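Gray Bins, Mixed Things
Gallery page 6

Home | Galleries | Notes | Contact

Text and page by Ebere Adeyemi

Most of the galleries on this site have one kind of thing in them: jars, hooks, door handles, kitchen scales. This page is for the things that end up together. They are small household pieces, cheap and mostly plastic, and they share a gray bin until somebody decides where they go next.

I started sorting mixed bins in September, when the Ospina shelves were full and everything small got moved to the tables. Before that we kept odds and ends in cardboard boxes. The boxes were fine for paper and cloth but poor for anything with a handle, because handles catch on the flaps and poke through the corners. A bin with straight walls and an open top is easier to live with. Anything in it can be reached from above, and the bottom can be wiped.

The picture here has the bins on the tables, with notes on the contents after it. The rest of the page is about how the sorting is done, for the people who have written in to ask.

The tables

The tables are light wood, on a dark gray carpet with a fine weave. The carpet is good for dropped things in one way and bad in another. A bottle will not break on it, but a small dark cap can stay lost for a week. I go over the floor with a flashlight held low before I vacuum. Blue pieces show up right away. Dark gray ones don't, and I find most of those with my hand.

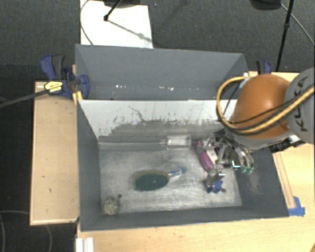
Front bin: brush or scrubber in dark green, clear bottle on its side, a pink piece and smaller things. Second bin behind.

The green head is oval, with a paler, yellowish-brown rim along the top. I like the handle on this one. It is see-through and has a blue tip, so it is easy to spot against gray. Anything with bristles or a scrubbing face goes to the cleaning shelf in the end, after it has been looked over for bent or flattened parts. If the head is worn down I keep the handle only when it comes off without a tool.

The bottle has a rectangular body and a narrow neck. I prefer this shape to a round one for sorting, since it stays where it is put when the bin gets carried. Clear bottles with flat sides also pack well on a shelf, side by side with the necks facing out. Bottles that turn up without a cap wait in the bin. Caps come in separately more often than you would think, and it is worth trying them on before throwing anything out.

The long magenta-pink piece has a whitish middle. Pink is the color I see least. It went on the list as "pink, long" and that is how I would look it up again. I don't try to name everything on the first pass.

The rough beige-gray thing in the front corner is round and mottled. I put textured things in a group of their own, apart from the smooth plastic, mainly so that the grit from one doesn't scratch the other.

Small pieces: one blue with a lobed outline, and a couple of dark round ones. The smallest of the dark pieces is the kind I lose in the carpet. These get moved to a lidded tub as soon as the larger things are out of the way.

How a bin gets sorted

Handles first. Anything long with a handle comes out before the rest, so it can't drag other things along the bottom.

Then containers. Bottles, jars, tubs and anything else that can hold something. Open them, check inside, leave them open to air.

Then whatever is left that is bigger than a thumb.

Small pieces last. Tip the bin toward one corner, let them slide down, and pick them up from there. Don't tip it over a table edge.

After that the bin gets wiped with a damp cloth and goes back in its place. I keep two bins on the tables at a time. More than that and I begin putting things down in the wrong one - I tried it with a third and went back.

A bin takes up to 30 small things before it gets hard to see the bottom. I would sooner stop well short of that. When things lie on top of each other you end up sorting by feel, and it takes longer than making a second trip.

The list

Every piece gets a line in the Starna notebook. A line has a color, a shape and where it went. Color comes first because that is what I remember. "Green, oval, handle" is enough to find a thing again. I used to write down the use as well, but I was often wrong about it, and a wrong use is harder to search for than none.

The Prukine shelf takes cleaning things. The Grumen drawers take caps, knobs, pegs and other small parts. Containers go to the tall rack by the window. Things that don't fit any of these stay on the list with a dash in the last column, and I look at them again at the end of the month.

Questions people have sent

Several of you asked why gray bins. They were the ones we had. Gray does help with bright pieces and does nothing for dark ones, so if you mostly sort screws and black plastic you may want white.

Someone asked if the bins should be lined. I tried a rubber mat. Small round things stopped rolling, which was nice, but crumbs got under it and it had to come out every time. I went back to the bare floor of the bin.

Another reader wanted to know how to get old labels off clear bottles. Warm water with dish soap for an hour, then a plastic scraper. A little cooking oil on whatever glue is left, and wash again. Don't use a wire pad on clear plastic - it will cloud.

And yes, you can use the sorting steps in your own workroom. There is nothing special about them. Change the order if your bins hold mostly containers.

Next gallery: Lids and Caps
Previous gallery: Kitchen Scales
Back to all galleries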